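Chapter 7
Planning and Paying for a Gripping Station

What you will learn in this chapter
How to describe a task before you ask for a price
How to divide a budget between the gripper, the fingers, the table and the people
How to compare two offers which are not written in the same way
When it is wiser to wait one more year

7.1 The order which was too early

In November of the year when the Distmont plant opened its second packing hall, the production manager, Gregor Geddes, received permission to spend money on automation before the year was closed. He had three weeks. He read the brochures, he telephoned two suppliers, and he ordered a two-finger gripper with a very high holding force, because the strongest model seemed to him the safest choice. The delivery was on time and the gripper was in good condition. It remained on a shelf until the next summer.

The reason was simple. The articles which the plant wanted to pick were light, and several of them were thin or soft. The force of the gripper could be reduced, but only to a level which was still too high for them. The fingers from the factory were smooth metal, and the plant had no money left for other fingers. Also the table had not been ordered. Mr. Geddes later told this story himself to our students, and he asked that we keep his name in it.

Most of the mistakes in this chapter are of the same family. The person who buys begins with the catalog and comes to the task afterwards. We will go in the other direction. First we write down what must be held, then where it lies, then who will look after the station, and only at the end do we speak with a seller.

7.2 The object list

The object list is the cheapest document in the whole project and it is also the one most often missing. It is a plain table with one line for each article. For each line you should note the weight, the largest and the smallest width, the material of the surface, and the word "rigid" or "soft." If an article can be damaged by pressure, write it in the same line, and write also who has decided this. A warehouse worker and a quality inspector will often give different answers.

Do not make the list from memory. Go to the shelf and take the articles in your hand. At Distmont the second object list was made in this way, by Mr. Geddes and one packer, in a single afternoon, and it had a different character from the first one. There were articles on it which the office had forgotten, such as textile goods without a box, and clear plastic parts with many narrow walls.

Two sorts of article deserve special attention when you plan the budget.

Soft articles. A cap, a glove or a folded shirt does not have a fixed width. The fingers close, and the article changes its shape. It can often be held with low force and a pad of rubber, but you should expect more hours of adjustment. Put these hours in the budget as a separate line.

Transparent articles. The fingers may hold a clear rack or tray quite well, but a camera system may find it difficult to see where it begins and ends. If your list contains transparent articles, ask for the price of lighting at the same time as the price of the camera. Buyers who ask later usually pay for a second visit.

7.3 What belongs to the price

New buyers think of the gripper as the expense, and of everything else as small accessories. In the projects which we have followed, this is seldom correct. The budget of the second Distmont station, which was much more careful, is a good model. The sums are in dollars and they were approved on Feb 7, 2023.

Gripper body, one piece: 3000
Fingers and pads, including spare pads: 400
Table, surface covering and mounting parts: 2000

Labor, training and the time of the plant's own electrician were calculated on a different sheet, and we return to them in section 7.6.

Look at the second line. It is the smallest, and it is the line that decides if the station will work with your articles. The finger is the part that touches the goods. It is normally held by screws, and it can be exchanged without touching the gripper body, so it makes sense to buy a body of middle quality and to keep some money back for a second or third form of finger. Rubber pads become worn and must be replaced. The plant at Distmont reserves 10 pads for each year of operation, and the person who changes them writes the date in a notebook.

The third line is larger than students expect. A table for this work must stand still, it must have the correct height, and its surface should be of one color if a camera is used. Some teams choose a padded or textile surface, which is kind to the goods when they fall. Such a surface also collects dirt, and it should be possible to clean it or to change it for a low price. Ask the supplier what a replacement costs before you sign — many offers say nothing about this.

7.4 Reading two offers

Let us suppose that you have sent your object list to two firms. The first, Skurkora, answers with one total price for a "complete gripping solution." The second, Indbridge, answers with four pages, where each screw seems to have its own number. The total of Indbridge is higher. Which offer is better?

It is not possible to say, and a good buyer should not try to say it yet. The word "complete" has no fixed meaning in this trade. Before comparing, bring both offers into the same form. Take a sheet of paper and make one line for each of the following:

gripper body
fingers
pads and spare pads
cables and connecting plate
table and surface
lighting, if needed
installation
training
travel cost of the technician
first repair after the guarantee

Now fill in the sheet for both firms. Where an offer is silent, write "not included" and send a question. Do not write zero. When Berwyn Harries did this as a purchasing officer at Rutherford, his sheet for the cheaper firm had five lines with "not included," and after the answers came back the two totals had changed places. He bought from the firm that looked expensive at the beginning.

There is one more thing that we learned from Mr. Harries. He always sends three of his own articles to the supplier, the easiest one, the most common one and the worst one, and he asks to be present when they are tried. Some suppliers do not like this. It costs them half a day. But a supplier who will not spend half a day before the sale will perhaps not spend it after the sale either.

7.5 The space around the station

A drawing in a brochure shows the gripper on a clean floor with nothing near to it. Your station will not stand in such a place. There will be a desk for the computer, a cabinet for tools and small parts, cases in which equipment was delivered, cartons, cables, and people who walk past. All of this needs area, and area in a production hall has its cost as well.

We advise that you measure the table and then mark on the floor a region which is twice as wide. Inside this region you should be able to place the computer, the spare fingers and one chair. If it is too narrow on the floor, it will be too narrow in reality. Think also of storage for the test articles. They are handled many times a day during the first weeks, and in our experience they are lost with surprising speed if they have no fixed place.

For a development station the need is even greater than for a production station, because the equipment around it changes every month. In the budget, the furniture for such a corner is often forgotten completely, and then it is taken from other departments — this makes no friends.

7.6 Hours of people

It remains to speak about the sheet which managers like the least. A gripper does not choose its own force or its own opening width for each article. Somebody must try, write down the value, and try again. For each line in the object list, plan at least one hour of trials, and for each soft or transparent article plan four. Multiply by the hourly cost of the person who will really do it. If this person is the only electrician in the plant, add the cost of the work that he or she will leave undone.

Training should be bought for two persons and never for one. People become ill, they take holidays, they find better positions. The second place in a training course is usually sold at a reduced price if you ask for it before the order. After the order there is little reason for the seller to be generous.

7.7 Should you wait?

Sometimes the honest result of planning is that the purchase must be moved to the next year. This is the case when the object list is still changing, when there is no person to look after the station, or when the money is enough for the gripper body but not for the fingers and the table. A partial station gives no partial benefit. Mr. Geddes had a strong gripper on a shelf for more than half a year, and the guarantee was running all that time.

In the next section we will work through a full object list line by line, and calculate the cost of fingers for each group of articles. Before you continue, prepare a short list of your own, with at least one soft article and one transparent article in it. You will need it for the exercises. 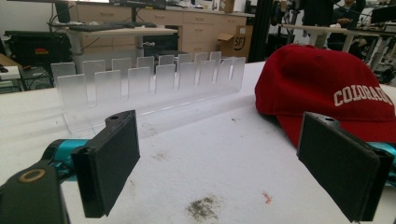

Figure 7.1 Two gripper fingers with rubber pads, a clear rack and a red cap on a white work table.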